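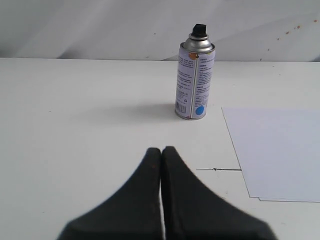

Los puentes peatonales tienen una vida social que los ingenieros casi nunca dibujan en sus planos, y de eso va este tema. ¡Es uno de mis favoritos del curso! Cuando una ciudad tiende una pasarela sobre un río cree que está resolviendo un problema de paso, y a las pocas temporadas descubre que ha creado un mirador, una sala de ensayo, un lugar para pedir matrimonio y, casi siempre, una superficie en la que la gente quiere escribir. Un bote de aerosol de pie sobre una mesa blanca, con su boquilla negra y su etiqueta llena de letra menuda, es un objeto doméstico cualquiera; en cuanto pensamos en el espray como herramienta de escritura urbana, la barandilla de un puente se convierte en página. Las inscripciones son la primera de las prácticas que vamos a estudiar, y conviene tenerlas en mente durante toda la sesión.

Tema 5. El puente como lugar: usos, rituales y marcas del visitante
Tiempo de lectura: 19 minutos (con los ejercicios)

1. De dónde partimos

En el tema anterior hablamos de plazas y paseos marítimos, espacios pensados para quedarse. El puente es distinto porque se diseña para que nadie se detenga. Y sin embargo, ¡la gente se detiene! Se apoya, mira el agua, saca el móvil, espera a alguien. Llamaremos «detención» a cualquier parada voluntaria de un peatón en un lugar de tránsito. El término es feo, lo sé, pero resulta muy cómodo para tomar notas.

Distinguiremos la detención contemplativa (mirar), la social (encontrarse) y la conmemorativa (dejar constancia de que se estuvo allí). La tercera es la que genera más literatura y también más facturas de limpieza. Ojo, que en la práctica se mezclan: una pareja puede llegar para mirar, quedarse charlando y acabar grabando sus iniciales.

2. El caso de Marinho

Trabajaremos con la pasarela de Marinho, que une el barrio del mercado con la orilla de los antiguos astilleros. Hay paso en ese punto desde 1660, primero en barca y luego sobre tablas, y la memoria local conserva la costumbre de tocar la baranda con la mano izquierda antes de emprender un viaje. Fijaos en lo bonito del asunto: el puente de tablas ya no existe, la baranda se ha cambiado varias veces, y la gente sigue tocando «la misma» baranda. El ritual se ha despegado del objeto y se ha quedado a vivir en el sitio.

La pasarela actual tiene 17 tramos. Las marcas de los visitantes se concentran en los centrales, donde se abre la vista, y casi desaparecen en los accesos. Los vecinos cruzan deprisa por el lado norte, que da sombra por la tarde; los turistas se agrupan en el sur, que tiene el sol, las barcas y la torre del reloj. Dos puentes en uno, como quien dice, y muchos conflictos menores (bicicletas, trípodes, carritos) se entienden de golpe cuando se ve este reparto.

3. Marcar, atar, dejar

Las marcas por inscripción incluyen el rotulador, la incisión y la pintura. Duran según el soporte y el celo del servicio de limpieza. Las marcas por atadura son cintas, pulseras, cordones, pañuelos: en Nedlow atan una cinta al puente viejo cuando alguien del pueblo se marcha a estudiar fuera, y la desatan a su regreso, si todavía la encuentran. Las marcas por depósito son monedas, flores, piedrecitas, notas dobladas. Se colocan sin fijarlas y están casi destinadas a perderse, y a mí me parecen las más emocionantes de todas.

Para cada marca que observéis, apuntad el gesto, el soporte, la altura y la orientación. La altura dice muchísimo. Las inscripciones de adolescentes suelen estar a la altura del codo, porque se hacen apoyados, y los depósitos se van al suelo o al remate del pilar.

No hace falta descifrar el mensaje para estudiar la marca. Un corazón borroso sin iniciales legibles vale tanto como una dedicatoria completa.

4. ¿Patrimonio o desperfecto?

Aquí se nos va a encender el debate, ¡y ojalá! En Allura se optó por la tolerancia vigilada: el ayuntamiento retira lo que pesa o estropea la estructura y deja el resto a la intemperie. En Kinitz se instaló un panel junto al estribo para que los visitantes escribieran allí, y el resultado fue curioso, porque el panel se llenó de bromas y quejas mientras las declaraciones de amor seguían apareciendo en la barandilla. Quien quiere dejar su nombre en un puente quiere dejarlo en el puente.

Preparad para el seminario del miércoles una posición razonada sobre estas cuestiones:

- Si una marca se vuelve tradición, ¿a partir de cuándo merece protección?
- ¿Quién debería decidirlo, el que cruza cada día o el que viene una vez en la vida?
- ¿Cambia algo que la costumbre haya nacido de una película o de una canción?

5. Trabajo de campo

Elegid un puente que podáis cruzar a pie y visitadlo dos veces, una por la mañana y otra al caer la tarde. En cada visita quedaos quietos 19 minutos en el mismo punto, con cuaderno y sin auriculares. Dibujad un plano sencillo con la dirección del agua, las zonas de sombra y los lugares de detención. El dibujo puede ser torpe, el mío lo es, y aun así obliga a mirar de otra manera.

No preguntéis a nadie por sus marcas sin presentaros antes, y no fotografiéis caras. La entrega es de una página más el plano. Los mejores planos se colgarán en el pasillo del aula hasta julio.

Temas relacionados
Tema 3. Plazas, bancos y el arte de esperar
Tema 4. El paseo marítimo como escenario
Tema 6. Fuentes, monedas y deseos
Tema 7. Escaleras urbanas: sentarse donde se sube
Guía breve para el cuaderno de campo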